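Bekberg Parcel Lockers: frequently asked questions

How large can a parcel be?
The largest compartment takes a box of 60 x 40 x 40 cm. Anything bigger is held at the Drornier counter, and the collection message will say so.

How long is my parcel kept?
Four days, counted from the morning after delivery. Sundays are included. Uncollected parcels go back to the sender on the next outbound van.

Can I ask for longer?
Yes, once per parcel. Reply EXTEND to the collection message before the last day ends. The new date is confirmed by text. If no confirmation arrives, the old date stands.

My code does not work. What should I do?
Check that you are at the right site. Codes issued for Kustatness do not open lockers at Bekberg. After three wrong entries the keypad locks for ten minutes -- waiting is the only way to clear it. If the code fails again, ring the desk on extension 1317 and quote the locker number.

Can someone else collect for me?
Anyone with the code can open the compartment. Counter parcels are different: the person collecting must bring the code and a note signed by the addressee.

What may not be sent to a locker?
Live animals, fresh food, gas canisters, loose batteries and any item worth over £1000. Medicines are accepted if the sender has marked them as safe at room temperature.

The compartment was empty. Who do I tell?
Close the door and report it the same day using form 107. Claims are handled by Jana Wegener. Please keep the collection message, as it carries the delivery time.

Can I send a return from a locker?
Yes, if the label has a printed barcode. Handwritten labels are refused by the scanner. Returns left before 4 pm leave the same day, except on Thursday, when the van goes at noon.
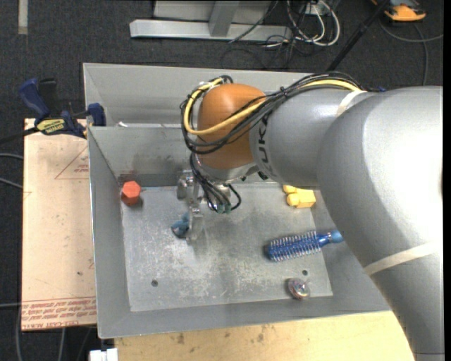
Returns left after the van has gone are treated as posted on the next working day, and the receipt will show that date.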